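Two Tiers and a Lid: The Steamer Gallery

Posted February 1, 2020

Every household has one piece of kitchen equipment that gets discussed more than it gets used. For years ours was a pasta machine. Then the pasta machine went to live with my brother, and the post was filled by a bamboo steamer.

This page is for the people who came to the December supper on Kudley Street and asked about the setup, and for the people who didn't come and have been told about it anyway. It is short on technique. For technique you want Mal-soon Byun, who has been steaming things since before I could reach a stove and who regards most of my methods as a kind of weather, to be waited out indoors.

The steamer

Two round tiers, one lid, no moving parts and no instructions. I had wanted something discreet. It has a bright yellow frame and can be spotted from the hallway. Nam-gil Wi says it looks cheerful, in the voice people use for other people's curtains.

It stacks, which sounds like a small thing until you've owned a metal steamer with folding petals, as I did, and spent your evenings picking dumpling out of the hinges. The old one is in the garage now, holding clothespins. It's much better at that.

The lid is a woven lattice, and I like it more than I have managed to explain to anyone. A glass lid lets you watch your supper, and I am a person who should not be allowed to watch my supper. I poke it. With a woven lid you have to set a timer and go find something else to ruin.

The mat

Big, brown, rectangular. It takes up most of the white table, and that was the idea. A white tabletop is a lovely thing in a showroom and a full-time job at home. Soy sauce finds it. Tea finds it. Turmeric once found it from the next room.

I bought the mat at Griffiths, where I had gone for lightbulbs. It has one rule, posted on the refrigerator in Mal-soon's handwriting: nothing hot goes on the table unless it's on the mat, and nothing inky goes on the mat at all. There was an incident with a fountain pen. We have moved on, though the pen has not been invited back.
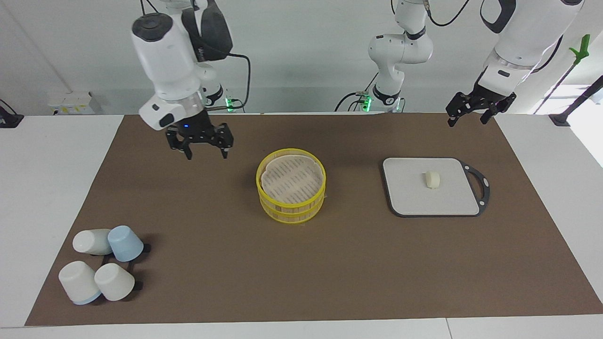
Steamer in the middle of the mat, lid on. Cutting board to the right, with one small cream-colored piece holding down the whole surface.

The cutting board

Light gray with a dark gray frame, rounded corners, and a looped handle on one side. We had a heavier board before this, a slab that could have served as a door. It lived flat on the counter because no one wanted to lift it, and for the same reason it was washed with less enthusiasm than a board deserves.

The loop is the selling point. You can hang the thing up, and you can carry it across the kitchen in one hand with the lid of something in the other. I do recommend clearing it first. I learned that with a quantity of chopped scallion, and we were finding it in the baseboards through the holidays.

It sits to the right of the steamer because I'm right-handed. Nam-gil is left-handed and moves it every time he's in charge. I move it back. Neither of us has ever brought it up.

On quantities

The supper was for 8 people. The recipe I used came from a club booklet put out in Davus, and it assumed you were feeding a school. It called for 144 pieces. I cut that down to what looked sensible and still ended up with enough to take to work, where I was very popular until the third day.

A few notes for anyone trying the same:

Leave space between pieces. They swell. Two that touch at the start will be one by the end, and whoever gets it will claim it counts as a single serving.

Line the tiers. Cabbage leaves do nicely, and so does parchment with holes in it. Bare bamboo also works if you enjoy soaking and scraping, and I've met people who say they do.

Swap the tiers halfway. Mal-soon doesn't bother, and hers come out fine. Mine don't, so I swap.

Keep an eye on the water. A pan that has boiled dry announces itself with a smell, and by then you're shopping for a pan. Mine was a Giritz, a wedding present, and I've told the giver it's in storage.

Looking after it

Rinse, no soap, and stand it somewhere airy – on its edge if you have the room. Don't put it away damp. A bamboo steamer shut in a cupboard wet will grow a coat, and after that you can cook in it or you can have friends, but it gets hard to do both.

Ours stays out on the mat between uses, partly for the air and partly because there isn't a cupboard it fits in. Visitors assume it's on display. I've stopped correcting them.

What's next

I'm told the obvious step is a third tier. Nam-gil has measured the gap under the range hood and reports that it can be done, provided we never want to take the lid off. We're thinking it over.

The tofu with ginger and scallion was the most requested recipe, so I'll type it up as soon as Mal-soon agrees to put a number on anything. At present the ginger is "enough" and the soy sauce is "you'll see." The cooking time is listed as "go set the table," and I can report that it takes six minutes if the forks are where they should be.

Leftover parchment rounds are free to anyone on Kudley Street. I bought the large pack.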